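Chapter 7

Loading the Vehicle and Securing the Goods

What you will study in this chapter
How weight is divided between the axles
Who is responsible for a load, and at which moment
Straps, chains and friction mats
Mixed loads and part deliveries
The papers that travel with the goods

7.1 A load for Maglaya

A driver of the haulage firm Orbridge comes to the Flokora depot at five in the morning. Her trailer was loaded during the night by the depot staff, and the doors are already closed and sealed. The papers say that there are 758 cartons of floor tiles and bathroom fittings on pallets, for two customers in Maglaya. She checks the tyres, the lights and the coupling, she signs the papers, and she leaves.

After one hour she must brake hard at a roundabout. She hears a heavy sound from behind. The vehicle stays on the road, but it now leans a little to the left, and she feels it in the steering. She stops at the next lay-by and telephones the office. The office asks her a simple question: how were the pallets secured? She cannot answer, for she did not see them.

We will come back to this case several times in the chapter. It is an ordinary case. There was no storm and no great speed, and the driver was rested. Still, the goods moved, and when goods move inside a trailer the whole vehicle behaves in another way than the driver expects.

7.2 Why goods move

A load wants to continue in the direction in which it is already travelling. When the vehicle brakes, the load wants to go forward. When the vehicle turns to the right, the load wants to go to the left. Many beginners believe that a heavy pallet will stay in its place by its own weight. This is a dangerous mistake. A heavy pallet presses more strongly on the floor, it is true, but it also pushes more strongly when the speed changes. The two effects grow together, so the heavy pallet starts to slide about as easily as the light one.

What holds the load is first of all friction, that is, the resistance between the pallet and the floor. A clean, dry floor gives more friction than a floor with dust, ice or oil on it. For this reason the sweeping of the trailer belongs to the work of securing and should be done before the first pallet goes in. Friction alone is never enough, and straps or blocking must do the rest.

Blocking means that the load stands against something strong, for example the front wall of the trailer or another part of the load. If there is an empty space of even the width of a hand between two pallets, the rear one can gain speed before it meets the front one, and the blow is then much harder. Empty spaces should be filled with wood, empty pallets or air bags.

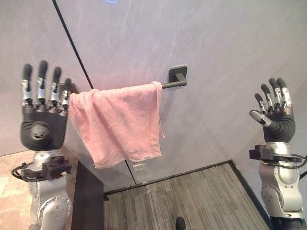 Lashing with straps over the top works in a different manner. The strap presses the goods down on the floor and so increases the friction. It must be tight to be of any use, and it often becomes looser in the first kilometres, when the goods settle. A good habit is to stop after a short distance and tighten each strap again. In a sealed trailer this is of course not possible, and we discuss in section 7.5 what the driver may ask for before the seal is put on.

7.3 Where the weight should stand

Suppose that a pallet of tiles and its neighbours weigh together 4,000 kilograms. If they stand at the very back of the trailer, they take weight away from the coupling, and the driving wheels can lose their grip on a wet hill. If they stand at the very front, the rear axle of the tractor can be overloaded, although the total weight is still permitted. The maker of the trailer supplies a load plan in the form of a curve. Students often find this curve difficult at first, and exercises 2 and 3 at the end of the chapter give practice in reading it.

The plan must also be considered again after each delivery. In our case the first customer, Follora, takes the goods nearest to the doors. When they are gone, the remaining pallets have nothing behind them, and the axle weights are no longer those which were calculated at the depot. The driver should then secure the rest as if it were a new load, and she should allow time for this in her day.

We begin with the division of weight between the axles, and for this we need the load plan of an ordinary curtain-sided trailer.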